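Toys on the Bed Are Fine, They Just Need a Basket

Every February, somewhere between the last of the holiday boxes and the first warm afternoon, I start reading home magazines again, and every February I read that the bed is supposed to be a calm, empty surface. No toys. No laundry. Maybe one folded throw, if you've been good. I have opinions about this!

My friend Idun Isaksson sent me a piece from the Lindgren newsletter (she knows what she's doing when she sends me these) and it said a serene bedroom has "zero soft clutter." Soft clutter! They mean stuffed animals. They mean the crocheted carrot with a face that somebody has to sleep next to or there will be tears at nine o'clock.

So let me make the case for soft clutter, with one condition attached, and the condition is a basket.

I spent years on the wrong side of this. I bought the Stendier under-bed drawer, which I think was 40 dollars, and it rolled nicely and swallowed everything, and my kids forgot they owned anything that went in it. Then there was the toy hammock. The toy hammock is a corner full of dust and rabbits, hung where a five-year-old can't reach. I also read a forum thread with 1072 replies on whether to vacuum-bag plush toys, and I want that evening back.

What finally worked was a plain white plastic basket with holes in the sides. It isn't pretty. You could keep potatoes in it. But it's light enough for a kid to drag, you can see what's inside without dumping it, and crumbs fall right out the holes when you shake it. Ours sits on the bed all day and goes to the floor at night, and the small plush food lives in there together – the play kitchen crowd, mostly fruits and vegetables, the ones that are too little for a shelf and too loved for a closet.

The other half of my argument is the sheet. Put a plain, solid sheet on the bed and I swear you can have half a produce aisle on top of it and the room still looks cared for. I like gray. Gray forgives. My sister has the Drito set with the big painted poppies, and one stray sock on that bed looks like a crime. If you need a pattern, put it on the pillowcases, something small and pale like a green check, and leave the middle of the bed alone.

I'll admit the wrinkles bother me less than they should. I used to iron fitted sheets on Sunday, which I'm a little embarrassed to type. A bed with some creases in it and a basket near the pillows looks like people live there, and I've come around to liking that more than the hotel version.

Bright toys, white basket, gray sheet:
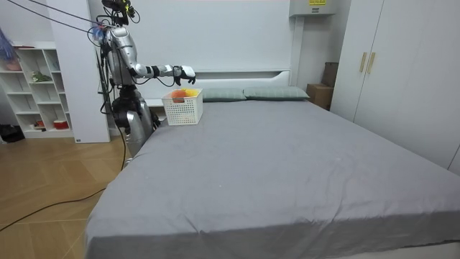
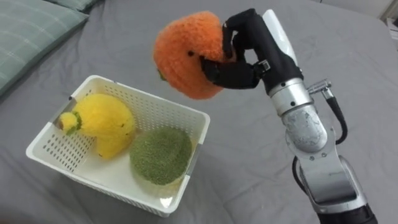
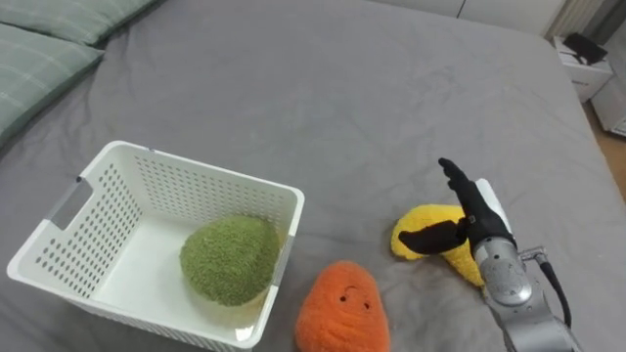
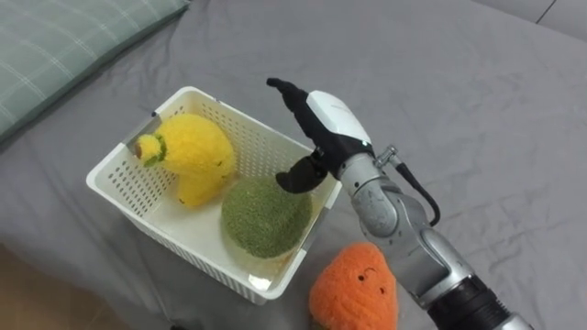 Does the basket need a lid?

Skip it. We tried a lidded one from Nolance and the lid became a hat, then a sled, then a thing I stepped on in the dark. An open top means the toys can be tossed in from a foot away, and tossing is the only kind of tidying my kids will do without being asked twice. If dust worries you, run the plush through a gentle wash in a pillowcase every month or so and let them dry flat.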